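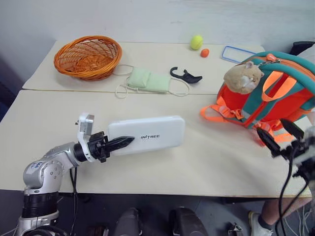 Korninthorpe – Haustechnik und Ordnung, Team Drukent

Begehung Raum 8, Prüfblatt Tische und Ablagen
Datum: 11. August 2022
Geprüft von: Dalibor Ďurica

1. Tischplatten bündig gestellt
Nein. Zwischen den beiden beigen Platten läuft eine Fuge quer durch, und die hintere steht an der linken Ecke etwas versetzt. War im Juli schon so. Bitte zusammenschieben und diesmal auch so lassen.

2. Kabel gesichert
Teilweise. Das dünne schwarze Kabel hängt Richtung Tischkante. Kabelbinder liegen in Schublade 3, wo sie seit Jahren geschont werden.

3. Lose Schnüre
Mangel. Die weiße Schnur am hellgrünen Stoffetui wandert über den Tisch auf den Korb zu. Aufwickeln, ins Etui, fertig.

4. Behälter in Gebrauch
Der orange Flechtkorb ist leer. Die Dinge, für die er angeschafft wurde, liegen daneben.

5. Rollende Gegenstände
Tennisball und kleiner oranger Ball hinten Richtung Wand. Gehören in den Korb, siehe Punkt 4.

6. Kleinteile zugeordnet
Offen. Schwarzes, gebogenes Kunststoffteil mit Spitze, ohne Anhänger. Wer es vermisst, meldet sich bei Bruvar am Empfang.

7. Taschen vom Tisch
Nein. Der Rucksack wohnt dort offenbar, der blaue Rahmen steckt halb dahinter. Haken gibt es im Flur, fast 119 nach meinem Gefühl.

8. Wand hinter dem Tisch
Weiß. Ohne Beanstandung – ich habe gern etwas Positives im Blatt.

Ergebnis: bedingt in Ordnung. Nachkontrolle in 2 Wochen, Kopie an Najafi.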